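Visite de l'usine de papier Bunstead, à Motine

Texte et notes : Zihan Tian

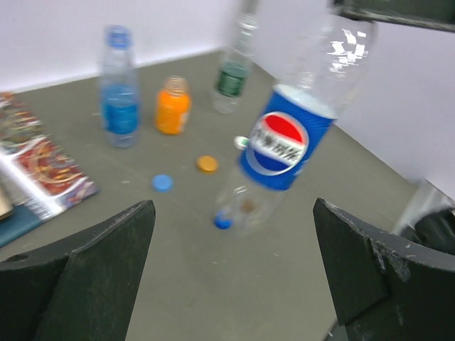 Je voulais voir une papeterie depuis longtemps. J'écris à la main tous les jours, j'achète trop de cahiers, et je ne savais presque rien de la manière dont une feuille est fabriquée. Quand l'association de reliure de ma ville a proposé une place pour la journée portes ouvertes de Bunstead, j'ai répondu dans l'heure. L'inscription s'était faite en décembre, par courrier, avec un coupon à découper. J'ai trouvé cela charmant.

La visite a eu lieu le 2025-01-18. Motine est une petite ville au bord d'une rivière, la Vudness, et l'usine se trouve à la sortie, après le pont. De la gare, il faut marcher le long de l'eau. Il faisait très froid et le chemin était gelé par endroits ; je conseille de bonnes chaussures. Un panneau annonce la papeterie bien avant qu'on la voie, mais l'odeur arrive encore plus tôt : une odeur de linge mouillé et de bois, un peu sucrée, à laquelle on s'habitue en quelques minutes.

Nous étions 50 visiteurs, partagés en groupes. Mon groupe était conduit par Madame Zeng, chef d'équipe à la machine à papier. Elle parlait vite et j'ai parfois dû demander à ma voisine de me répéter un mot. J'ai ainsi appris « la feutrine », « la toile », « la casse » (ce sont les morceaux de papier ratés, que l'on remet dans la cuve) et « le mandrin », que je confondais jusqu'alors avec un instrument de musique.

On commence par le vestiaire. Chacun reçoit un gilet, des bouchons pour les oreilles et une coque en plastique à mettre sur ses chaussures. Les sacs restent dans des casiers. Il est permis de prendre des notes, mais il faut un crayon attaché au carnet par une ficelle : un objet tombé dans la pâte peut abîmer les cylindres. On m'a donné une ficelle.

La première salle est celle de la pâte. Bunstead ne la fabrique pas à partir du bois ; elle l'achète en grandes plaques sèches, qui ressemblent à du carton blanc très épais. J'ai pu en toucher une. C'est doux et cela se déchire en peluches. Les plaques descendent par un tapis dans une cuve ronde où elles sont brassées avec de l'eau de la rivière, filtrée auparavant. Au bout d'un moment, il n'y a plus de plaques, seulement une soupe pâle. Madame Zeng en a pris dans un verre et l'a levée devant la fenêtre pour que nous voyions les fibres nager. Elle nous a dit que la plus grande partie de ce verre était de l'eau, et que tout le travail de l'usine consistait ensuite à l'enlever.

Un monsieur a demandé si l'on utilisait aussi du vieux papier. La réponse est oui, pour les papiers d'emballage, mais pas pour les papiers d'écriture. Il a insisté un peu, il avait l'air déçu. Je comprends les deux : le papier recyclé boit davantage l'encre et ma plume ne l'aime pas.

Ensuite vient la machine. Je m'attendais à une chose de la taille d'un camion. Elle occupe toute la longueur du bâtiment et on la suit sur une passerelle, en file, avec la main sur la rampe. Au début, la soupe est versée en nappe sur une toile qui avance et qui vibre. L'eau tombe dessous. Quelques mètres plus loin on a déjà une sorte de feuille, mais si fragile qu'elle se déferait sous un doigt. Puis elle passe entre des rouleaux garnis de feutre, et enfin autour des cylindres sécheurs, chauffés à la vapeur. À cet endroit, la chaleur est forte. Mes lunettes se sont couvertes de buée et j'ai suivi le dos de la personne devant moi.

La machine produit 226 mètres de papier par minute quand on fabrique le vergé, la sorte que j'utilise. Madame Zeng criait le chiffre pour couvrir le bruit et je l'ai noté tout de suite dans ma main, puis dans le carnet. Les sortes plus minces vont plus vite. Quand la feuille casse, une sirène sonne et toute l'équipe accourt pour la faire repasser d'un rouleau à l'autre. Cela n'est pas arrivé pendant notre passage. J'avoue que je l'espérais un peu.

J'ai posé une question sur le filigrane, car c'était la raison principale de mon voyage. Chez Bunstead, il est marqué par un rouleau léger, couvert d'un grillage très fin, qui appuie sur la feuille encore humide. Le dessin est en fil de métal, cousu ou soudé sur ce grillage. Là où le fil presse, il y a moins de fibres, donc la lumière passe mieux. Les anciens rouleaux sont conservés dans une armoire vitrée, au bout du couloir : un cerf, une clef, une ancre, des lettres entrelacées que l'on ne sait plus attribuer à aucun client. J'aurais pu rester là toute l'après-midi.

À midi, un repas simple était servi à la cantine — soupe de pois, pain, fromage, une pomme. J'ai mangé à côté d'une dame qui restaure des livres d'église. Elle m'a expliqué comment reconnaître le sens des fibres : on humidifie un petit carré de papier et on regarde de quel côté il s'enroule. L'axe du rouleau ainsi formé est le sens de la machine. J'ai essayé le soir à l'hôtel, avec la note du restaurant, et cela marche très bien.

L'après-midi était consacré à la coupe et à l'emballage. Les grandes bobines sont découpées en bobines plus étroites, puis en feuilles. Une dame vérifie les piles en les feuilletant d'un geste de pouce, si rapide que je n'ai pas pu voir comment elle faisait. Elle retire les feuilles tachées ou pliées. Elle nous a laissés essayer sur une pile de rebut et j'ai seulement réussi à la faire tomber. Les feuilles sont mises en paquets de 100, dans un papier bleu gris qui est lui aussi fabriqué sur place.

Il y avait ensuite un petit atelier de papier à la main, dans l'ancienne écurie. On trempe un cadre garni d'une toile dans la cuve, on le lève bien à plat, on le secoue un peu vers l'avant et vers le côté. Ma première feuille avait un trou. La deuxième était épaisse d'un bord et transparente de l'autre. J'ai gardé la troisième, qui est encore en train de sécher entre deux dictionnaires pendant que j'écris ces lignes.

La boutique est petite mais les prix sont honnêtes. On peut acheter du vergé au poids, des fins de série, des enveloppes doublées. J'ai pris un cahier cousu et deux paquets de feuilles crème. En y repensant, j'aurais dû prendre aussi le buvard rose, que je n'ai vu nulle part ailleurs.

Quelques remarques pour ceux qui voudraient y aller. La visite comporte beaucoup d'escaliers, et il n'y a pas d'ascenseur pour la passerelle. Les bouchons d'oreilles sont nécessaires mais ils empêchent d'entendre le guide ; il vaut mieux se placer près de lui. Les explications sont en français seulement, avec une feuille de vocabulaire que l'on peut demander à l'accueil et qui m'a été très utile. Le parking contient 600 places, car il sert aussi au marché, donc on n'a pas de difficulté à se garer. Pour les gens comme moi qui viennent en train, le dernier départ est tôt dans la soirée, et la salle d'attente ferme avant.

La prochaine journée portes ouvertes n'est pas encore fixée. Madame Zeng m'a dit qu'il suffit d'écrire à l'usine pour être prévenu, sur papier de préférence.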